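Projektbericht, Gruppe 2: Greifer-Kit Brernon im Praxistest
Notburga Brunner, Danilo Quiambao, Arnel Marquez

## Ausgangslage

Unser Labor sucht ein Greifer-Kit für das Grundlagenpraktikum. Wir haben das Brernon der Firma Tremine geprüft, das für 2.000 Euro mit Finger, Handgelenkkamera und Software angeboten wird. Betreut hat uns Pacita Pascual.

## Aufbau

Der Zusammenbau war an einem Nachmittag erledigt. Die Anleitung ist knapp, die Schrauben sind nicht nach Länge sortiert. Beim Kalibrieren mussten wir zweimal neu anfangen – die Software speichert Zwischenstände erst nach dem letzten Schritt.

## Aufgabe

Der Greifer soll ein Tuch fassen, anheben und an anderer Stelle ablegen. Wir haben dafür blauen Stoff auf heller Unterlage gewählt, weil die Bilderkennung laut Handbuch einen deutlichen Kontrast braucht. Gestartet wurde jeweils mit zerknülltem Tuch.
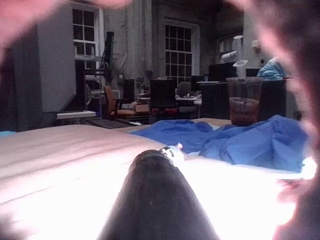

## Ergebnisse

Von 12 Durchläufen waren 10 erfolgreich. Bei den beiden anderen rutschte der Stoff beim Anheben weg. Der Finger fasst Falten gut, flach liegende Ränder dagegen schlecht. Durchsichtige Gegenstände haben wir nicht ausgewertet.

Die Kamera liefert ein brauchbares Bild, stellt aber im Nahbereich nicht scharf. Teile des Greifers ragen verschwommen hinein und verdecken den Rand. Für die Auswertung haben wir diesen Bereich maskiert.

## Bewertung

Für das Praktikum ist das Kit geeignet, sofern jemand die Kalibrierung vorher übernimmt. Ersatzfinger gibt es nur im Paar – das sollte man beim Bestellen einplanen. Den Vergleich mit dem Policarpio übernimmt Rosalinda Ambrosio im nächsten Semester.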